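Early Childhood Assistant (part-time)
Urkine Children's Center

Urkine is looking for an assistant to join the team in our preschool room from December. We are a licensed center with 40 children on the roll, next door to the Jiriner library. The job is 6 hours a day, starting at 7 a.m.

You will help set up the room, serve breakfast and snack, read with small groups and supervise outdoor play. You will also write short daily notes for families.

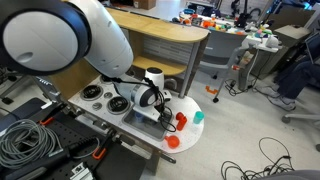
Most of the morning is free play, and we expect staff to get down on the floor and join in. Children choose between blocks, art, books and pretend play. You might be asked to eat soup out of a round orange-red pot, or to wait while someone finishes at the sink – please go along with it. Toys are washed at the end of each day, and the assistant shares that work.

You need a high school diploma or GED and a current pediatric first aid certificate. Experience with children under five is helpful. We will pay for the background check.

Pay is $3,599 a month before tax, with paid holidays and lunch provided.

To apply, send a resume and two references to the Urkine office, or drop them off at the front desk before 5 p.m.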